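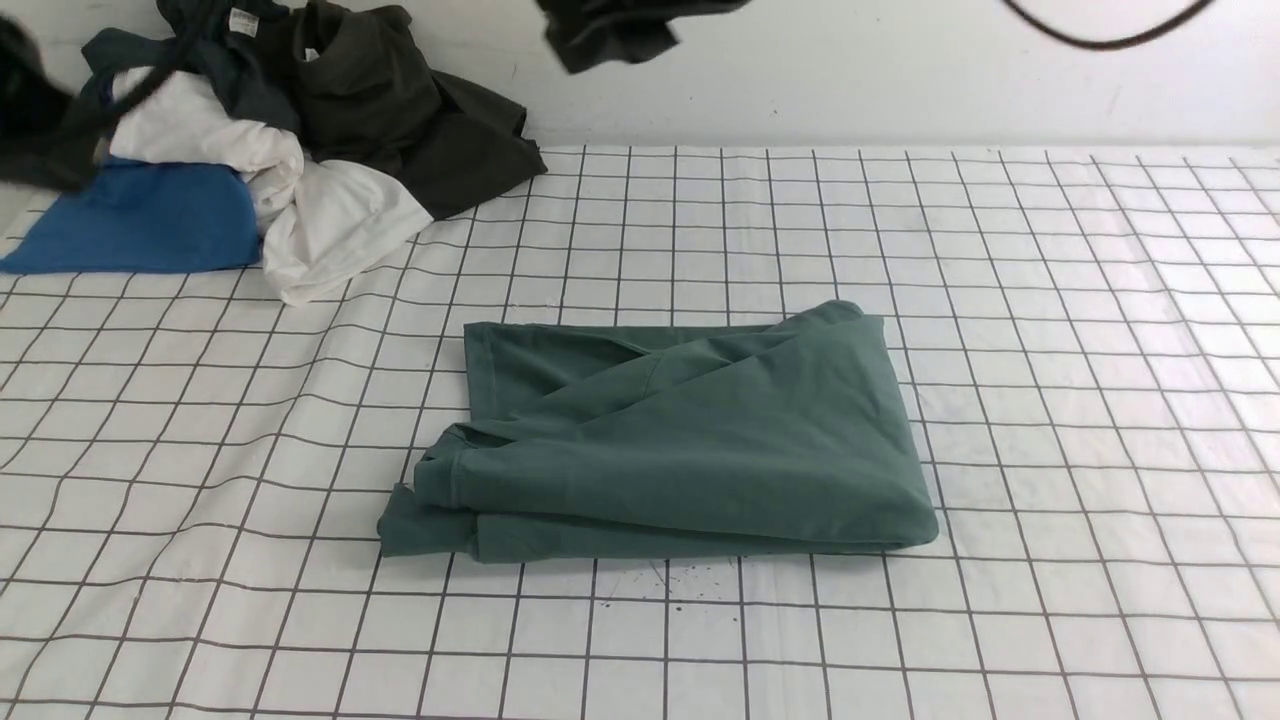
Folding T-shirts at the table

A table saves your back and gives you more room than the end of the bed. Clear it first and put down a cloth, as a bare top lets thin cotton slide about. A checked or gridded cloth is handy because the lines show you whether a shirt is lying straight. Put the unfolded clothes in a heap at a back corner and do the folding in the middle, as with the green T-shirt on the grid cloth here. It is not a perfect fold. Some of the hem shows at one side and the top right corner has bunched up into a little peak. For a shirt that is going in a drawer I would leave it. For one going in a suitcase I would open it out and start again, as a bunch like that turns into a hard crease under weight.

Keep a cloth for this job only if you can. Ours came from the market in Odham and has had a few marks on it for years. Check that any spots are old and dry before you put clean washing on top.

The basic fold

Lay the shirt face down with the neck away from you. Smooth it from the middle outwards with flat hands. Fold one side in towards the centre, turn the sleeve back on itself, and do the same with the other side. Bring the hem up to just below the collar, then fold in half again. Turn it over and press down once.

If the sleeves are wide, turn them back twice. Long shirts may need folding in thirds from the hem. Make all of them the same width as your drawer allows and they will stack properly.

Shirts with a print

A printed shirt wants a little more care than a plain one. Rubbery prints can stick to themselves if they are folded face to face and packed tight, and they crack along the same line if you always fold in the same place. Try to get the fold to fall above or below the design. On the green shirt the fold runs straight over the round white logo, so only part of it shows, with the letters TREA at the edge. 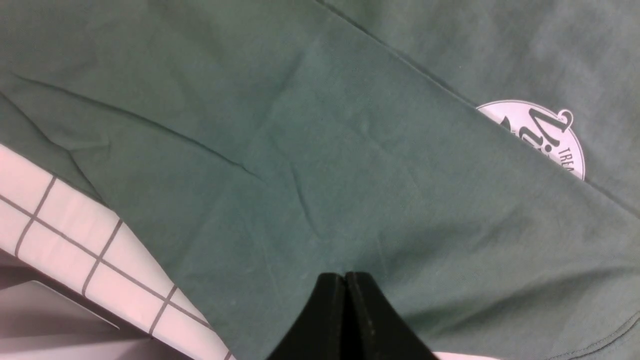

Smoothing is worth doing before every fold, and not just at the start. Cotton jersey creeps as you move it, and a small wrinkle in the bottom layer comes through all the others. Look across the cloth from the side. A long, thin crease like the one running in from the left of this shirt should be stroked out towards the nearest edge. If it will not go, a damp hand usually shifts it. Leave the shirt flat for a few minutes afterwards before you fold.

Never iron directly over a print. Turn the shirt inside out, or lay a tea towel on top and use a low heat.

Putting away

Stand folded shirts on edge in the drawer if it is deep enough. Winter things go in a box under the bed and come out again in December.

Last updated 1 May 2023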